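Can a machine do the dishes yet?
Home & Workshop > Automation > General

kelpie_tony wrote:
Mum is 81 and wants to know if she should hold off on a new dishwasher and wait for a robot. I told her to buy the dishwasher. Was I wrong?

SLouro wrote:
No. I've followed this stuff for years and clearing a bench is still hard for them. Wiping it is harder. Simulated kitchens are where most of the practice goes on, and even a bottle on a marble benchtop with a toaster close by gives them plenty to get wrong.

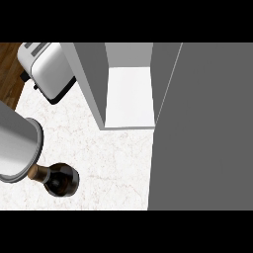 Leralard, October

Posting from the workshop so I'll keep it short. I think Sofia is too gloomy. We have a Cusix arm on the packing line and it has done 3,316 cartons with 9 drops. Same shape every time, I'll grant you — but a wine bottle is also pretty much the same shape every time.
Duarte Barros

SLouro wrote:
Your cartons arrive square on a belt, Duarte. A bottle near a toaster can be facing any way at all, and the next kitchen has a different bench. What did the line cost to set up?

Duarte Barros wrote:
17 days of labour, plus the guarding. Fair point about the belt. I still reckon putting bottles away is doable within a few years. Wiping up, no idea.

noltano_rd wrote:
Disagree with both of you. The grabbing is mostly fine now. It's knowing where things go. My partner and I can't agree on where the colander lives.

kelpie_tony wrote:
So, dishwasher?

SLouro wrote:
Dishwasher. You'll get a decent one for about $700. Measure the cavity first, the Tomaszewski ones are a bit wide.

kelpie_tony wrote:
Ta. Will measure on the weekend.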